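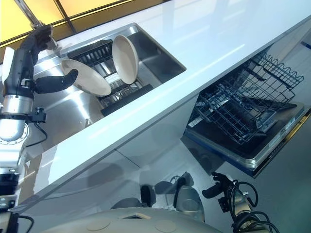 The night shift at Filton

I had been told to wear flat shoes and bring a sweater, and I'm glad I listened on both counts. The cold store at Filton is kept just above freezing, and you walk a long way in it. Said Erraji, the shift lead, walks it faster than anyone I have ever tried to interview.

We started at the loading docks a little after 9 p.m. Trucks back in, the doors roll up, and pallets of yogurt and butter go onto the Kalero conveyor, which carries them through a curtain of plastic strips and into the dark. And I do mean dark! The cranes don't need lights, so the lights stay off until a person badges in.

There are 17 cranes, one to an aisle, and they were put in by Radonjić over two summers while the old building kept shipping next door. Said remembers that stretch without much fondness. "We had two of everything," he told me. "Two sets of labels, two stock lists, two arguments every morning."

The software that tells the cranes where to go is called Clavia, and I spent a good hour in the control room watching it over Hjalti Vestergaard's shoulder (he was very patient with me). Each pallet is a little square, colored by its sell-by date. In the quiet part of the night the system shuffles the squares, bringing the morning's orders toward the front. On the night I visited it had 159 moves queued up, and Hjalti was watching one of them with real suspicion – a pallet of cream cheese that had been measured as too tall.

"Shrink wrap," he said. A loose tail of it had tripped the height sensor. Somebody walked down, tucked it in and sent it around again. The whole thing took 20 minutes, most of it walking.

I asked what he would change. More buffer space by the docks, he said right away, and a better chair. He'd also like the supermarkets to send their orders before 11 p.m., which they promise to do every July and then forget by fall.

By the time I left, my pen had quit from the cold and Said was back out at door 23, waving in a truck that was early.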